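Subject: Re: [stadberg-office] Water jugs and the coat rack
From: Bram Prins
Date: 08/01/2019

Eugénie Charpentier wrote:
> Could somebody please find a better home for the water jugs?
> I nearly went over one on my way to hang up my jacket.
> And are we keeping that coat rack?

Dear Eugénie, dear all,

Sorry about your near miss, and thank you for writing so kindly about it! I'm very fond of the rack – it came with us from the old Kilent office, and I'd hate to see it go. My suggestion is that we leave it by the windows and move the jugs over along the cabinets, red caps and all, so there's a clear path to the pegs.
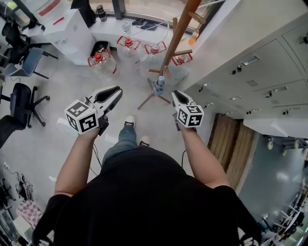

The office chairs can stay on their side for now, I think, at least until we've settled the desks in October. If anyone would like to help me shift the jugs, I'll be in room 107 after lunch – give me 20 minutes to finish my soup first.

Warmly,
Bram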